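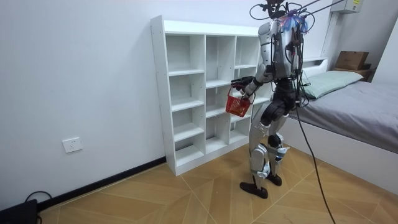
Call for participants: home chores study (Onus)

We are looking for 12 people who do their own housework and have opinions about it. You don't need any technical background. If you have ever refolded a towel after someone else "folded" it, we'd love to hear from you.

Onus is a study run by Kostix, a small team working on humanoid robots for the home. The question behind it is simple enough to say: can a machine do ordinary chores yet, well enough that you would let it loose in your own bedroom or kitchen? We think the fair answer in 2 years' time will be different from the fair answer today, and we want ordinary householders to be the ones giving it.

Engineers tend to judge a chore by whether the object ended up where it was meant to go. People who live in a house judge it quite differently. Was it put back the right way round? Did it take so long you'd have done it yourself? Would you have to follow along behind? We keep missing things like that, and it shows.

What you would do

You'd come to our practice rooms at Viteck Yard, on Salehi Road, for two afternoons in May. The first afternoon is mostly you doing chores: tidying shelves, making a bed, sorting a basket of odds and ends, clearing a floor. Do them exactly as you would at home, shortcuts included (we are very interested in shortcuts!). We take notes and ask you about them afterwards over tea.

On the second afternoon you watch a robot try jobs of the same sort and score each attempt. You use your own words first and then a short form with marks out of 10. Please be blunt. A kind score is no use to us at all, and the team has heard worse from their own families.
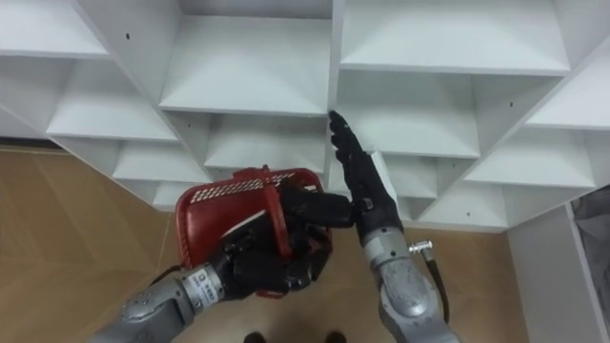
Both hands up at the shelves, with the red basket in the left.

Carrying things to and from shelves is a big part of this round. It sounds like the easiest chore going, and it's a lovely one to study, with walking, gripping, reaching and choosing a spot all in the same job. Put a handle in the wrong place or a divider where the hand wants to be and the whole thing becomes a puzzle. Most of us solve that puzzle with a toddler on one hip. We want to know how you do it.

Who we are looking for

Anyone over 18 who does a fair share of the chores where they live. We'd particularly like to hear from:

People who clean or tidy for a living, in homes, hotels or shops
Shop staff who stack shelves or return stock to the floor
Parents and carers
People who find some chores painful or tiring, and have worked out their own ways round them
Anyone who thinks the whole idea of a household robot is daft

The last group is welcome and we mean it. Sceptics write the best notes.

You'll need to be comfortable being filmed from the shoulders down while you do the chores on the first afternoon. The rooms are on the ground floor with step-free access, and you can sit down for any part of it you like. Tell us beforehand if there's a job you would rather skip — that's fine and doesn't affect your payment.

What you get

£400 in total for the two afternoons, paid by bank transfer after the second one, plus local travel. Lunch is at 12 on both days and we start straight after. You also get a copy of the write-up before it goes out, with the chance to tell us where we've got your comments wrong.

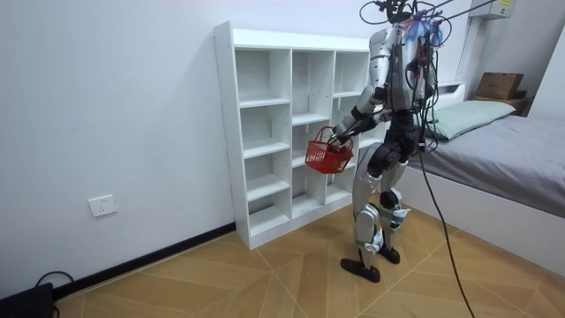 Will I have to work alongside the robot?

You won't share a room with it at any point. Scoring is done from the room next door, through a window and on a screen, and a member of the team stays with you the whole time.

How to apply

Write to the Onus team at Kostix with a few lines about yourself, which chores you do most, and the one chore you would hand over tomorrow if you could. No CV please. Add any access or dietary needs and whether you have your own transport.

If places fill up we'll ask if you'd like to be kept on the list for the kitchen round, which covers washing up, drying and putting away.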